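Comparing two grippers in sim before you buy either one

Quick writeup, doing this between meetings. Elisa Palumbo asked how I set up the gripper comparison in Staltach and it was easier to write it once than answer in chat five times. Assumes you have the simulator running and a two-arm robot that loads without errors. If it doesn't load, fix that first, different page.

What you need

Staltach, any build from December or later. The Bavov parallel-jaw model. A second end tool for the other arm, I used the slim one from the Marino set. A room with doors and a big table in it. The stock house room is fine. Don't build your own, you'll lose a day.

Step 1. Put a different tool on each arm

Left arm gets the short two-finger gripper, right arm gets the slim tool. Edit the robot file, swap the end link, save under a new name. NEW NAME. I overwrote mine and had to pull it back out of Carmela Barbieri's copy.

Check the tool offset on both sides. The slim one is longer so the tip point has to move forward. If you skip this every contact number on the right side is junk and you won't notice till the end.

Step 2. Drive up to the doors

Open both doors first, by hand in the scene editor, then save that as the start pose. Bring the robot in close enough that both tips are near the wood. Use the body camera for this part. The view comes out tilted hard on this rig, leave it, the arm poses don't care.
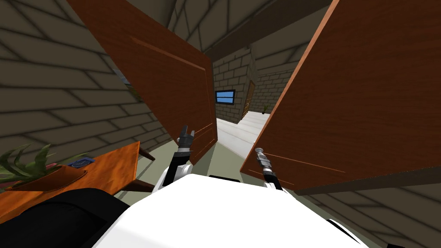

Now jog each arm on its own. Small moves. You are looking for three things: can it get to the lower edge of the door without the elbow folding, does the wrist hit a limit, does the controller start to hunt when the tip is almost touching. Write down the joint values when something goes wrong. Not "left arm weird", the values.

Door reach was fine on both arms for me. Wrist limit came up much sooner with the slim tool, because of the extra length. Shortening the approach fixed most of it.

Step 3. Switch to the wrist camera, go to the table

Park the right arm. Left only from here, you repeat the whole thing for the other tool afterwards. For the table runs I load the wide Bavov body in place of the short gripper, that's the one we're realy deciding on.

Jaws fully open. Hover over the tabletop with the fingers toward the far side. Do not descend yet. First check you can see both fingertips and a decent stretch of wood between them. If a finger hides the spot you want to grasp, the camera mount is too low, move it up and tilt down. 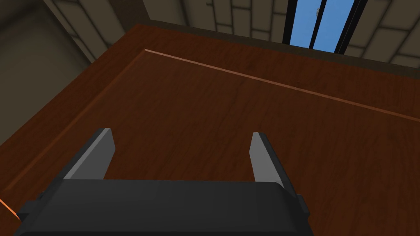
Staltach Bench Notes, Issue 6

Then pick a reference line. The light edge line on the table works great, straight and easy to find against the darker wood. Every approach starts from the same place relative to that line. Otherwise you're comparing two grippers AND two start positions.

Run length: I use 268 control steps per approach. No magic in it, it's just long enough for the slower controller to settle. Keep it the same for both tools.

Step 4. Get close to an edge

Hovering over flat wood tells you the camera is ok and not much else. Edges are where the wide body gets in trouble. Bring it in next to a beveled edge, jaws still open, and stop short. Look at the side tabs, not the fingers. The tabs stick out past the body and they're what clips first. Took me ages to work out why I had contact flags with nothing near the jaws... it was the tab.
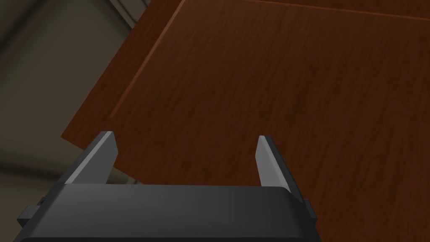 Jaws open, left finger just right of the beveled edge.

Turn collision display on for this. Solid color, not wireframe, wireframe is unreadable against the grain. If the collision shape is one big box around the whole gripper, replace it with separate shapes for body, fingers and tabs. One big box makes the wide gripper look way worse than it is.

Repeat with the gripper rolled a bit each way. Same start, same step count. Save each run to its own folder, tool name first, then pose.

Step 5. Compare controllers

Do this last. Same gripper, same start pose, swap only the controller. I tried 2: the default position one, and the Kumia impedance one with the stiffness turned down.

Position controller: quick, clean path, bad when it touches. It just keeps pushing and the fingers shake. Kumia: slower to arrive, drifts a little at the end of the move, much calmer on contact. For table work I'd take the drift. For doors I'm not sure yet.

Set the contact stiffness in the sim to 4,000 before either run and leave it alone. The default in my build was softer and both controllers looked great, which was a lie.

Go back to the open hover pose between runs and grab a frame each time. Flip between the frames. If the trim line jumps relative to the right fingertip, your reset isn't resetting. Mine wasn't, the wrist joint kept a tiny offset from the last run. Hard reset of the arm state cleared it. 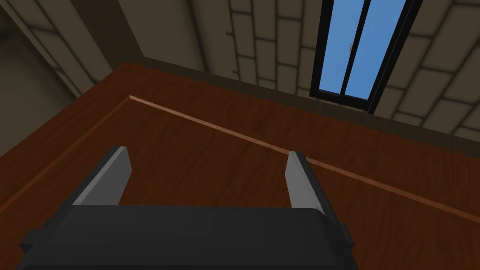
Render: Carmela Barbieri, wrist camera, Staltach

Step 6. Read the logs

Per run you want: steps to settle, peak contact force, first link to touch, final tip error. "First link to touch" is the useful one and it's off by default. Logging menu, second tab, tick link names.

Put both tools side by side in one sheet. Don't average over doors and table, they're diffrent jobs and the average means nothing.

Problems I hit

Fingers open unevenly: mimic joint missing on one side. Add it back.

Camera view black after swapping the tool: camera is still parented to the old link. Reattach.

Gripper slowly sinks while hovering: gravity comp uses the old tool mass. Update the mass in the arm config too, not only the robot file.

Arm jumps on the first step: the start pose was saved with the other controller active. Save one per controller.

Where I've landed: wide Bavov for the table, slim tool for door edges, Kumia controller on the left arm for now. Haven't tried it with anything in the jaws. Elisa has the run folders if you want to load them, ask her for the ones with separate collision shapes, the older set is no good.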